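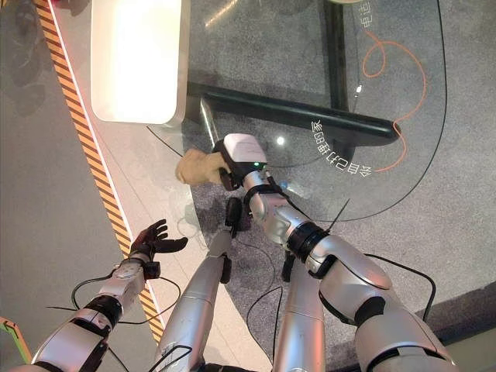
Sorin says he'd sooner have one machine that clears a table properly every day than ten that fold a shirt once for visitors. He said it over the top of my monitor and went back to his soldering. Fine. Writing it down because it's more or less the argument we've been having all October and I keep losing track of my side of it.

Monday, late. Tidy-up work, glove pickup off the glass table. Notes before I forget.

**What we're asking**

Can it do the boring stuff yet. Not a demo. Somebody leaves a glove on a table, machine takes the glove, glove goes where gloves go. A kid of 5 does this (complaining). The Cunar people want an answer for their shop floor by the end of the quarter and "it depends" won't do, Hema already tried that one on them.

**Gripper side**

- Parallel gripper on the right is what I'd trust for cloth. Pinch at one end, let the rest hang or bunch however it likes.
- Gloves are worse than rags. Fingers stick out and catch on things, and the planner has no idea there's a finger there. It thinks it's holding a blob.
- Green light on the gripper housing: agreed with Sorin we don't use it as proof of a grasp. Log the jaw width too. Jaw width at close for a thin glove and for nothing at all are much too near each other for my liking.
- Closing force set to 300 in the config. Units?? The Vondik sheet doesn't say. Ask.

**Hand side**

The multi-finger hand on the left is nicer to look at and I have no job for it yet. Palm up with the fingers spread is a decent pose for receiving something, so handover from gripper to hand is the obvious next thing to try. Hema wants it. I want it after the pickup is dull. Putting both in the same week means we won't know which one broke.

**Glass**

Hate the glass. Written this before, writing it again.

- Depth goes straight through and finds carpet. The planner then wants to reach for the carpet.
- Glare spots. Wherever the lights land, there's a hole in the cloud.
- Lettering printed on it comes through as surface, which sounds helpful until you have a few floating characters and no table round them.
- Orange cable on the floor underneath gets picked up as an object. It's long, bendy, brightly colored, all the things we told the detector to like. Need a height cut, or teach it the table plane by hand. By hand for now.
- Curved edge. Our edge check assumes straight sides, somebody (me) wrote it that way in a hurry.

Sorin's view is swap it for the Radulović bench and get on with life. Mine is that people's houses have glass tables in them. We left it there. I did agree to run the matte bench as a baseline so there's something to compare aganst.

**Log**

Segment labels for the cloth set are at 868 out of 1168. The remaining 300 are mostly gloves and they're slow, two people label the same glove differently – is the cuff part of the grasp region or not? Decision: cuff counts. Going back over the old ones, sorry Hema.

(Same number as the force setting. Coincidence, but it cost me ten minutes tonight looking at the wrong column.)

**Floor and cables**

Black cables off both arms need another look before anything moves fast. The one by the left arm has a lot of slack in it and I don't want it finding the wrist. Clips are in the Vosten box, second shelf. Also the run along the legs – route it behind if there's length. Everyone stays on their own side of the striped tape while it's live, and that includes me with coffee.

**So, can it**

Sorted by how I feel at this hour:

- Hard things, known place, plain bench: yes, I'd let it.
- Soft things, plain bench: mostly. With someone close by.
- Soft things on glass: as a research topic.
- Deciding whether the glove should be put away at all, or if its owner is just getting a drink: no. Not even close, and this is the part Cunar will notice in the first hour.

Hema's reply to that last one, from the thread: "Put a tray out. If it's in the tray it's fair game." Cheap, good, doing it. Feels like cheating but a shop floor would accept a tray. A living room maybe wouldn't.

**To do**

- [ ] height cut / table plane, by hand
- [ ] fix straight-edge assumption
- [ ] jaw width into the log next to the light status
- [ ] ask Vondik re force units
- [ ] cable clips
- [ ] tray, something with a rim that isnt transparent
- [ ] matte bench baseline, same gloves, same order
- [ ] handover: wait

Sorin has the table tomorrow morning, I get it back after lunch.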